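Robots and Chores, Week 5 handout
Can a machine do the housework yet?
Notes by Li-hua Mak
Posted October 17, 2020

These are my notes from the lecture, tidied up a little. I talk faster than I should, so I've put in the bits I skipped and left out the ten minutes where the projector wouldn't wake up. Read this before you start Problem Set 3, please, and bring it to section.

Where we left off

Last time we went through what a factory robot is good at. It goes to the same spot over and over, all day, and it never gets bored. You bolt it to the floor, you bring the parts to it in a tray that holds each one just so, and you write down every move ahead of time. If the tray slips by half an inch, the robot will happily close its hand on nothing and carry that nothing over to the next station (I have watched this happen for most of a lunch break, and yes, I should have hit the stop button sooner).

So the question I opened with was a simple one. If we've had arms like that for decades, why am I still folding my own towels?

Three kinds of chore

I find it useful to sort chores by how much the machine has to find out for itself. These are my own groupings, so don't go looking for them in the textbook.

Closed chores. Everything happens inside a box and the world can't get in. A dishwasher is the best one. It washes plates very well and it has no idea what a plate is! We did all the hard work for it by loading the rack. Same for the washing machine and the bread maker. Some of you wanted to say these aren't robots, and I'm fine with that, but they do more housework than every robot arm on earth put together, so they stay in the notes.

Floor chores. The machine moves around your home but it hardly touches anything. Robot vacuums live here, and so do the mowers. Bumping into a chair leg is allowed. Missing a corner is allowed, you'll get it next time. A chore where being a bit wrong costs almost nothing is a lovely place to start selling a robot.

Handling chores. Picking up, putting away, wiping around, folding, sorting, opening, pouring. This is most of what we mean by housework, and it's most of what people do on a shop floor when they stand next to the fixed machines. It is also where we are stuck.

The Foltton example

I used the Foltton packing shop in class, so here it is in writing. They pack hardware kits: hinges, screws, a little bag of wall plugs, a folded sheet of instructions. They have an arm at the end of the line that stacks finished boxes on a pallet, and it works beautifully. One size of box, flat top, suction cup, done.

They also tried an arm on the kits themselves, a trial system called Undero. Over the September trial it attempted 1,093 picks from mixed bins, and a person had to step in on 183 of them. Please work out the percentage before you read on. Yes, nearly 17.

Now, a few people in the room thought that sounded pretty good, and for a lab demo it would be. But picture the person whose job it is to step in. They can't walk off and do something else, because another stuck pick is coming in a minute or two. So you've bought a robot and you still have a person standing there, and the person is now more annoyed than before. When you read a success rate in the papers this week, ask what happens on the misses and who cleans up. A vacuum that gets stuck under the couch costs you a sigh. A kit that ships with no hinges costs you a customer.

Why handling is hard (short version)

Seeing. The robot has to work out what is there and where it ends. Shiny things, clear things and black things are all trouble. A pile of laundry is one big lump of color with no obvious edges.

Touching. You squeeze an egg and a coffee mug differently without thinking about it. Most arms have very little feeling in their fingers, and some have none.

Deciding. "Clean up the kitchen" is three words. It contains a few hundred small choices — is that onion half a leftover or garbage? — and people in the same house don't even agree on the answers.

Recovering. I'd put this one at the top if I were rewriting the lecture. People drop things constantly while doing chores. We just pick them up again and forget it happened. A robot has to notice that it failed first, and a lot of them don't.

What the research looks like up close

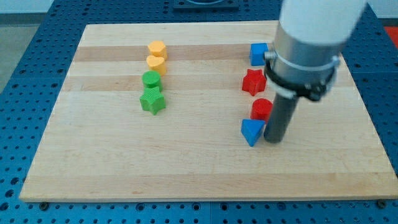 Tidying up is my favorite chore to teach with, since it sounds like nothing and it has every one of the problems above tucked inside it. A living room floor at the end of the day is too much for us, so researchers shrink it. You take away the couch and the cat and the cables, you pick objects that won't roll far or squash, and you ask for one small piece of the job, such as "move the star over to the cube." Look at how much even the small version asks for. There are two stars on that board, one red and one green, so "the star" isn't enough to go on. There are two blue pieces as well, the cube and the triangular one, so color alone won't save you either. And the hand, if you want to call it that, is a single straight rod. It can't pinch anything. Think about what pushing means for the yellow heart, which is almost touching the yellow piece behind it: shove it toward the back and you're moving two things whether you wanted to or not. A cylinder may turn as it slides and you'd hardly care, but turn a heart or a star and it now points somewhere else. You could do the whole thing with one fingertip while talking on the phone, and you'd be using an enormous amount of know-how to do it.

People ask me why anybody bothers with blocks when what we want is dishes. My answer is that you can set blocks up again quickly and nothing breaks, so you get lots of tries. The worry on the other side is fair too. A method that does well on hard little shapes may tell you very little about a wet dishcloth. I go back and forth on this, and I'd like to hear you argue it in section.

So, can they or can't they?

My scorecard as of this fall, and you're welcome to disagree:

Vacuuming a mostly clear floor: yes.
Mowing a fenced lawn: yes, with some grumbling.
Stacking identical boxes: yes, for ages now.
Picking mixed parts from a bin: sometimes, with a person nearby.
Loading a dishwasher in a kitchen it has never seen: no.
Folding laundry: slowly, in a lab, on a good day.
Tidying a kid's bedroom: no, and I can't always manage it myself.

For section

1. Read the Antal chapter on pushing and sliding. You can skip the proofs. Do look at the part on what happens when the push doesn't go through the middle of the object.

2. Pick one chore you did this week and write down every step as if the person doing it had never been in your home. Stop when you hit 70 steps, even if the chore isn't finished. Last year somebody got there making toast.

3. Go through your list and mark each step as seeing, touching, deciding or recovering. Some will be more than one, which is fine. Bring the marked list on paper.

4. Problem Set 3 uses the Filter program from the course page. It takes the log of robot attempts and pulls out the failed ones. Run it once on the small log before you try the big one, and email me if it crashes on the header line. I think I fixed that, but I only tested it on my own laptop.

Problem Set 3 is worth 10 points, and the late rules are the same as last time.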